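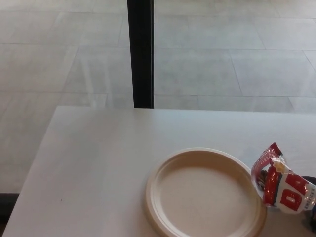
Plate and opened bag at the table, seen from the head camera.

From: Siiri Uibo
To: Plotcombe floor automation list
Subject: Re: portioning table, who clears what

Reginald Lindgren wrote:
> The Zitau sheet puts the arm down for all dry pouring from August.
> It does not say who sets out the plates, who opens the bags or who
> deals with a bag that will not empty. At present that is Hazel's
> bench, two people per shift. Are they still on the bench or are they
> now "cell support"? The grade is different.

Reginald,

Taking your points in order, with the caveat that the grade question is not mine to settle.

Setting out stays manual. The cell has no plate dispenser and Hillo have not quoted for one. Plates go to the right-hand side of the table, flat, one at a time. Opening also stays manual. The gripper closes on the film well enough but cannot tear it, and Lakshmi does not want a blade inside the guarded area.

Pouring moves to the arm. The grip is at the end away from the opening, and the bag is tilted over the plate until the scale under the table reads the set weight. In-shell seed is the awkward product. It bridges in the neck of the bag and then comes out all at once. We ran 100 bags at Plotcombe and 13 needed a person to step in, nearly all for that reason. 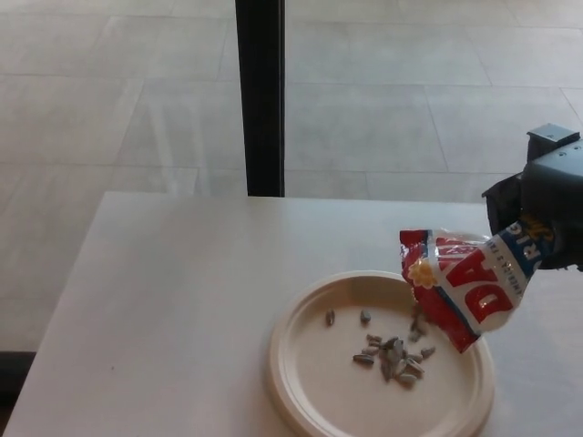 Sunflower seed pour, bag held by the gripper over the plate.

Each stop takes roughly 30 seconds to clear, not counting the walk. This is where the job changes. On the old bench, the person pouring felt the bag stick and shook it without thinking. With the arm, they get a lamp, open the guard, free the bag, close up and reset. It is less work for the wrists and more interruption, and I would not call it lighter until somebody has done a full shift of it.

Polyxeni has asked that stops be logged against the product and never against the operator. I agree, and the Dvorak logger can be set up that way before we start. Loose seed on the table is still wiped down by hand between products.

Hazel, please correct anything above that does not match your bench. I have written the pouring steps from the cell program — the manual ones are from memory.

Siiri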